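By Keerthana Shenoy
August

Keeping a Patio Pizza Oven Hot: Wood vs. Gas on the Worgate Terrace

Project report, final version (I think)

What I was asked to do. The Worgate student house has a terrace with a built-in counter and a hole where a pizza oven is supposed to go. The house has money for one oven and can't agree on fuel. My job was to borrow one of each, cook on both, and write down which one people can live with. Two weeks, 22 bakes total, same dough recipe for all of them.

The ovens. Wood oven was the Bekine, on loan from the Poduval family, who have had it in their yard for a few years. Gas oven was the Calus, runs off a propane tank under the counter. Both fit the hole. The Bekine sticks out a bit at the front, more on that later.

Method. Light it, wait, check the floor of the oven with an infrared thermometer, bake when the floor felt steady. I didn't set a hard target temperature at first, which was a mistake and makes the first few bakes hard to compare. After that I wrote down the start time, the floor reading at three spots, how long till the bottom was brown, and who complained about what. Dough rested overnight in the fridge and came out an hour before.

Heat up. Gas wins easily. Turn the knob, go inside, slice stuff, come back. The wood oven needs someone standing there feeding it small splits, and if you feed it too fast you get smoke all over the terrace and the people upstairs shut their windows. Twice I started with damp wood and basically gave up and began again with a dry bag from the store. So the wood numbers are worse than they should be for those two.

Holding heat. Closer than I expected. Once the Bekine floor is hot it stays hot, and you can do several pizzas in a row and then put a tray of vegetables in after. The Calus cools off quicker when you turn it down but you can just turn it back up. With wood you have to plan one pizza ahead, because a new log takes a while to do anything.

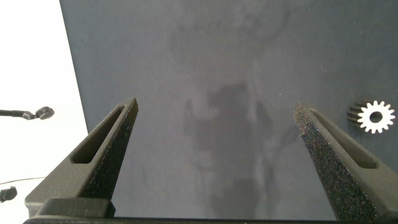

Uneven heat was the bigger problem on both. The side near the flame burns first. You have to turn the pizza, and most people turn it too late. Lowest floor reading I got on a finished pizza was 364 F, near the door of the wood oven on a windy evening, and that one was pale underneath and kind of chewy. After that I kept the door partway closed between pizzas and it helped alot.

Taste. I had 6 housemates try slices without telling them which was which. No clear winner. They liked the wood crust edges better, and liked the gas bottoms better. Small group, hungry, don't read too much into it.

Cost and mess. The counter budget is 4,000 dollars and that has to cover the oven, the stone trim and someone to seal the gap. Gas means swapping tanks. Wood means dry storage, which the terrace doesn't have, plus ash to carry down the stairs. The Bekine also needs the counter extended at the front or it will tip forward if someone leans on teh shelf.

Recommendation. Gas for this house. If it was my own yard I would go with wood, but here the person cooking changes every week and not everyone wants to learn fires. Get a cover for it too, the rain comes in sideways at that corner.

Still to do: measure the gap again, ask about a spare tank, return the Bekine before the Poduvals need it back.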